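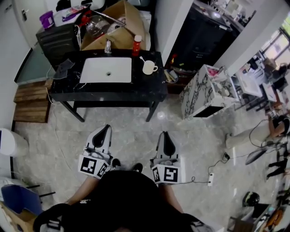

I started this dataset after a county election where I could find the presidential numbers in two clicks and could not find the precinct results for a water board seat at all. Lilmont Precinct Returns is my attempt to fix that for one mid-sized county: every local race I could get on paper, typed up, checked and put in plain CSV. Most of it got done at home in long evening stretches, fueled by whatever was in a white mug with a spoon standing in it, like the one by the basin on the marble-topped table. If you just want the files, skip down to **Layout**. If you want to argue with me about turnout, read the rest first!

## What's in it

- `returns.csv` has 3,533 rows, one per candidate per precinct per contest
- `contests.csv` has the office, the number of seats, whether it was partisan and the length of the term
- `precincts.csv` has the precinct codes, old and new, plus registered voters at the close of registration
- `notes.csv` is all the weird stuff (please read it, I put a lot of work into it)

It covers school board, water board, township trustee, county clerk and the ballot measures. No state or federal races. Other people already do those well and I'd only be adding typos.

## Where the numbers come from

The county posts its canvass as scanned PDFs. Some are crisp, and some look like they were faxed twice. I ran them through Planilach, my little table-reading script, and it handled the clean ones fine. The other 754 rows I typed by hand and then typed again a week later without looking at the first pass. Where the two passes disagreed I went back to the scan.

Every row has a `source_page` column so you can check me.

## Layout

```
data/
 returns.csv
 contests.csv
 precincts.csv
 notes.csv
scripts/
 planilach.py
 check_totals.py
```

Run `python scripts/check_totals.py` and it adds up the precincts and compares them to the county's printed totals. It should finish with no mismatches except the ones listed in `notes.csv`.

## Things that will bite you

**Precinct lines moved.** Four precincts on the east side were merged into two between cycles. Use `precinct_id_new` if you're comparing years, and don't map the old ones unless you enjoy pain.

**Absentee ballots aren't always in the precinct.** In the older files they're reported as one big countywide lump. One lump is 2,349 ballots, so if you compute precinct turnout without it you'll get something silly — I did, and I'd already told people about it.

**Accents.** Names are in UTF-8 and I kept the spelling on the ballot. A surname like Lương will come out as garbage if your spreadsheet guesses the encoding wrong. Import the file instead of double-clicking it.

**Write-ins.** The county lumps them together below a threshold. I left them as `WRITE-IN (ALL)`.

## What I wouldn't use it for

There's nothing in here about age, race or income, so please don't tell me how young voters broke on the library levy. You can't get that from precinct totals, and an exit poll was never done for any of these races. It's also one county. Anybody stretching it to the whole state is on their own.

## Still to do

- Finish the 996 rows of early township results sitting in `drafts/` on the Iso branch (unchecked, don't cite them)
- Add precinct shapes, if the county ever answers my email
- Fix the date column, which mixes two formats because I changed my mind in October

## License and fixes

The data is CC0 and the scripts are MIT. If you spot a wrong number, open an issue with the contest, the precinct and the source page, and I'll get to it, usually late in the evening.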